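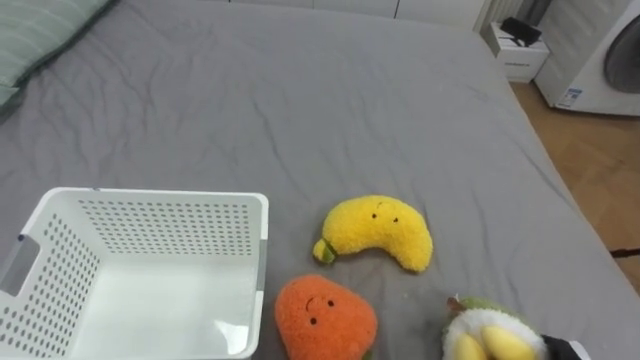 Jarken keeps two kinds of storage, and you'll want to get the difference straight before you import anything. The **store** is permanent: every record in it is indexed, linked and searchable. A **bin** is a holding place where new records wait while you check them. A fresh bin is as bare as the white plastic basket on the gray sheet, with nothing in it until you put something in. It also has no index, so you can fill it, dump it and fill it again as often as you like without touching the store. This is my favorite part of the whole program, and I hope it becomes yours!

## 4. Importing and matching records

This section covers your first import, from an empty bin to a finished merge. It uses the Sudholm sample set, a collection of 1,352 contact records from several old address books, full of misspellings, repeated entries and missing postal codes. It's wonderfully messy, and you'll learn a lot from it.

You need:

- Jarken installed and running (section 2)
- A Norirance database, local or remote, with an account that can create tables (section 3)
- The Sudholm set, found in the `samples` folder of your install

### 4.1 Create a bin

1. Open the **Bins** tab and click **New bin**.
2. Type a name. Lowercase letters, digits and hyphens are fine; spaces are turned into hyphens.
3. Under **Record type**, choose *Person or company*.
4. Leave **Keep original values** switched on.
5. Click **Create**.

The bin shows up in the left panel with a zero next to its name.

**Note:** Names longer than 22 characters are accepted but get shortened in the left panel. The full name still appears when you hover over it.

**Caution:** The record type can't be changed later. If you picked the wrong one, delete the bin and make a new one before loading data.

### 4.2 Connect the source with Fourie

Fourie is the reader that comes with Jarken. It opens CSV, JSON lines and plain spreadsheets, guesses the column types, and does a really nice job with strange date formats.

1. In your new bin, click **Add source**, then **Fourie**.
2. Browse to `samples/sudholm` and select the folder itself. Fourie picks up all the files inside.
3. Wait for the preview. It shows the first 20 rows of each file.
4. Check the column types along the top of the preview. Click any type to change it.
5. Set `phone` and `postal_code` to **Text**. If you leave them as numbers, leading zeros are lost.
6. Click **Load**.

You can do the same thing from the command line, and it's great for repeat imports:

```
fourie load samples/sudholm --bin first-import --text phone,postal_code
```

When the load finishes, the number beside the bin should read 1,352. A lower number means that some rows were rejected. Open **Rejected rows** to see the line number and the reason for each one - most of the time it's a stray quotation mark.

### 4.3 Choose your match rules

Now the fun starts. Match rules tell Jarken when two records might be the same person or company. Each rule compares one field and adds to a score.

1. Open **Rules** and click **Start from template**, then **Contacts**.
2. You get 3 rules: name, street address and phone.
3. Drag the slider on each rule to set its weight. For Sudholm, put name and phone high and leave address in the middle.
4. Turn on **Ignore case and accents** for the name rule.
5. Click **Preview matches**.

Jarken sorts the pairs by score, best first. Scroll down slowly and watch where the good pairs give way to the silly ones. That spot is your cutoff. Set it with the **Cutoff** box at the top right.

Two records can sit right beside each other in the list and still be separate things. Same street, same last name, different people: parents and grown children do this all the time, and so do firms that share an office building. Check a second field before you call it a match.

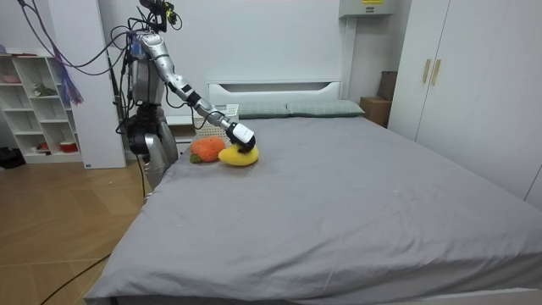
*Yellow plush toy and orange plush toy, touching side by side: neighbors, two separate items.*

**Tip:** Press `N` to jump to the next pair that has matching names but different phone numbers. Those are the ones most worth a look.

### 4.4 Review the pairs

For each pair above your cutoff, choose one of these:

| Key | Action | What happens |
|---|---|---|
| `M` | Match | The records are joined at merge time |
| `S` | Separate | The pair is never suggested again |
| `L` | Later | The pair goes to the end of the list |

Your choices are saved as you go, so feel free to stop and come back. `Ctrl+Z` steps back through them one at a time, even after a restart!

**Note:** If you mark A and B as a match, and also B and C, Jarken joins all of them. When A and C have been marked separate, it shows a conflict flag and waits for you to settle it.

### 4.5 Merge into the store

1. Click **Merge**, then **Dry run**.
2. Read the report. It lists new records, joined records and open conflicts.
3. Settle any conflicts and do another dry run.
4. Click **Merge to store**.
5. Keep the window open until the status line reads *Index up to date*.

**Caution:** A merge writes to your Norirance database. Make a backup first (section 3.6). If the connection drops partway, Jarken rolls the merge back and leaves the bin as it was.

Search for any last name from the sample, and open a joined record. Click the small arrow next to a field to see every original spelling, with the file and line it came from. I love this view, and it's the reason **Keep original values** should stay on.

To empty the bin afterward, choose **Bin > Clear**. Rules and weights are kept, ready for your next import. Scheduled imports are covered in section 5.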